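January 15, 2020

Picked up the Hernon table cover again this morning. The sewn sample from July is still pinned to the board and I used it for the hem width, 2 inches all around. Judite Figueiredo wants the finished piece to hang 5 inches over the front – I had it at less, so the pattern is redrawn.

Steam iron is back from Nwankwo. Runs fine on medium, spits on high. 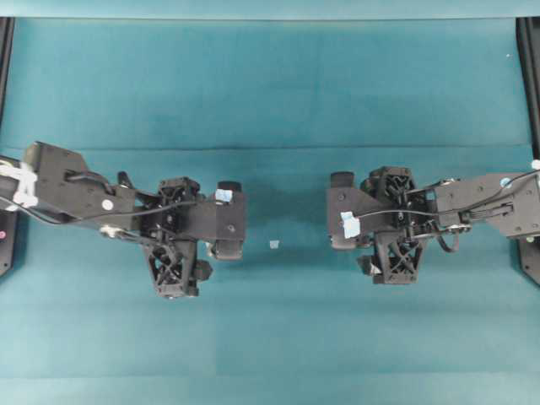

Dye lot next. Pavithra Palaniappan asked whether 1,363 is close enough to the old lot to mix on one table. I would say no for a top panel, maybe for the underside. Even within one piece of the teal the tone is mottled, lighter and darker blue-green patches, and the long crease straight across it makes that harder to judge. Press first, then compare against the Tramen swatch by the window.

Needle size 80 for the seams. Thread order to Cistmont still open, ask Judite.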